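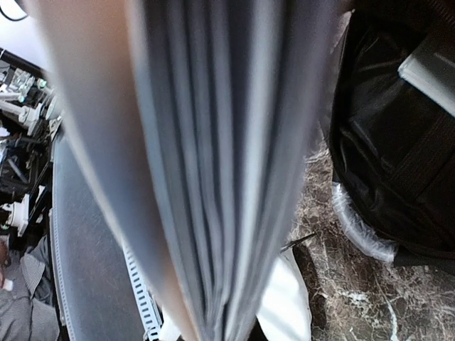 Photo: Spyros Sotiropoulos

Sulimetti Listening Group
Minutes of the meeting held 2020-06-30

Chair: S. Sotiropoulos. Quorum met. Minutes of the previous meeting approved with one correction: the Pada EP was described as "well received." Two members asked that this read "received."

1. Album of the month: Gurnon, second full-length

The chair played three tracks and read out the label's press sheet, which calls the record "a total reinvention of doom." Members wanted to know which part had been reinvented. The riffs are slow, the drums are slow, and the singer growls over both, much as on the debut. It was agreed that the guitar tone is better this time and that the bass can now be heard.

The closing track runs too long for what it has in it. One member defended the length on the grounds that the style needs room. The chair replied that room had been given, and the band had used it to repeat the opening riff with more reverb. The cello passage in track four was liked by everyone present, though there was doubt about whether it is a real cello. The sleeve notes do not credit a player.

Vote on a recommended listing: four for, five against. The record goes in the newsletter under "Also heard."

2. Maruyama reissue

The label wants the group to promote a remastered vinyl edition of the first Maruyama album. We were sent files of the old and new versions. In a blind comparison, members picked the remaster correctly about as often as they would have by guessing. Where a difference was heard, it was mostly that the new one is louder. The bonus material is two rehearsal tapes and a live cut with the vocals buried.

Agreed: no promotion until we have heard the vinyl itself. Chair to write to the label and ask what source was used for the transfer. The last letter on this subject got a reply about shipping dates.

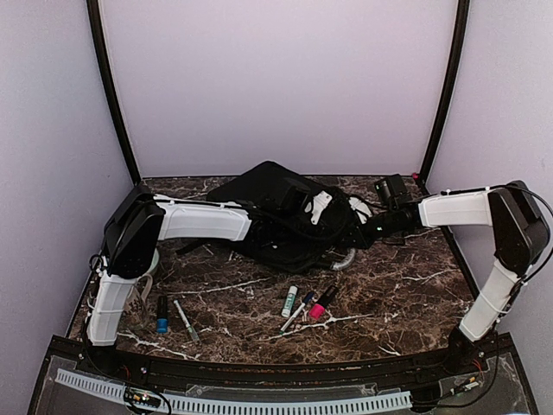 3. Newsletter and mailing list

The list stands at 1,175 addresses, of which 1,132 accepted the last issue. Only 67 people opened the link to the long Pada interview. The editor feels the subject line was at fault. Others felt it was the interview, in which the drummer is asked five times about influences and names the same two bands each time.

Proposal to run a second part in August: deferred. The editor may bring back a shorter version.

4. Year-end poll

Last year's poll drew 135 ballots, a suspicious share of which had one demo at number one and nothing else filled in. Agreed that ballots must list at least five releases. A proposal for separate death and doom categories was dropped after members could not settle where Gurnon would go.

5. Any other business

Request for a score out of ten on all reviews. Refused again.

Next meeting: Pada live recording, both discs. Members are asked to listen to disc two before voting on it.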